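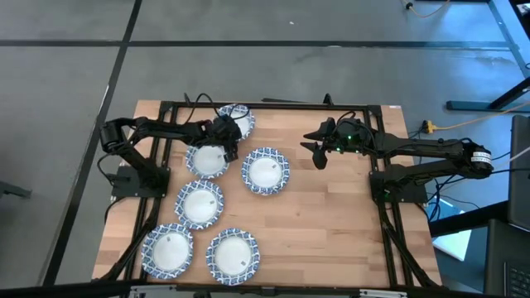

Good habits for a two-armed table robot

If you have a pair of small arms bolted over a worktop and you want them clearing and stacking paper tableware, these are the house rules we use at Tramik. They work just as well on a kitchen table as on a workshop bench, and I love how much smoother a day goes once they stick!

Setting out

Spread the plates so that each rim has clear wood beside it. Two plates that overlap will often come up as one, and then you're peeling them apart by hand. Don't line them up in tidy rows every time, either. A loose scatter is a far better test (and much more like a real tea table).

Paper plates flatten and go soft at the rim. Ours get 29 lifts each and then go in the recycling. Keep a tally on the packet.

Agree which arm owns the middle. Our rule is that only one gripper crosses the centre line at a time, and the other one waits, open, on its own side. Write it on a card and tape the card where everyone can read it.

Cables

Leave enough slack for the furthest reach, then move each arm through its whole range by hand, power off, and watch for snags. Anything running over the floor wants a cover or a strip of tape. Do this again after you shift the table, even if it only went an inch.
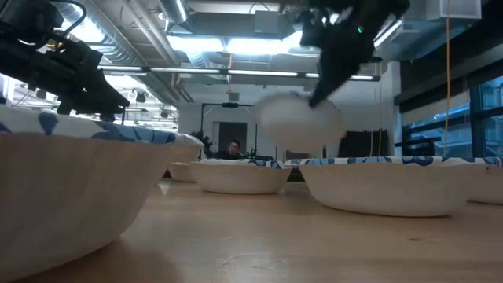
Bowls need their own settings. The wall is taller than a plate's rim, so raise the travel height before you start and bring it down again when you swap back. We forgot in December and squashed a whole stack, which was a lovely noise but a waste of bowls.

Keep hands and heads out of reach while the motors are live. One person runs the arms, that person says "moving" out loud, and the stop button stays within 2 steps of them. No leaning in to straighten a bowl! Stop first, straighten, step back, start again.

Wiping down

A barely damp cloth for the wood, a dry one for the gripper fingers. Check the frame bolts every 9 sessions, and the base plates too. We go over the lot properly at 1000 lifts.

Rules last updated 26th January. The Skustby bench uses the same list, except that they do the bolts first.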